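Updated 10/10/23

## Setting up a snack table little kids can serve themselves

I love a serve-yourself snack table! Once you have one going you'll want to do it for every playdate, and it takes maybe a minute of setup once you know your dishes.

### What you need

- One low tray with a rim
- 2 bowls in different colors
- Fruit, something crunchy, something to dip in
- A wipeable table, or a cloth you don't care about

### Steps

1. **Clear the table completely.** Mail, keys, crayons, all of it.
2. **Put the tray down first.** It's the parking spot for anything tall or squeezable. Lay the ketchup bottle on its side in there with the cap shut tight, and small elbows can't knock it over.
3. **Give each bowl one job.** We do blue for fruit and green for crackers. My friend Diane Hawthorne swaps them every time and her kids think it's hilarious, so do what you like.
4. **Fill them late.** Cut citrus dries out fast, and strawberries go soft if they sit.

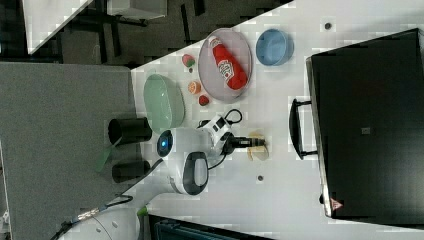 Leave plenty of open space between the dishes. Kids set food down mid-decision (strawberry? orange? both?) and they need somewhere to put it. I used to crowd everything into the middle and we had sleeves in the ketchup by the second cracker.

Keep the green tops on whole strawberries for older kids, they make a great little handle! For toddlers, take the tops off and cut the berries into small pieces.

### Cleanup

Let the kids sort leftovers back into the bowls by color or by kind. Ours is a five-minute job, and they'll fight over who gets to carry the tray. Rinse anything with citrus on it right away, then wipe the table with warm soapy water and dry it with a towel.

Next time I'm trying melon.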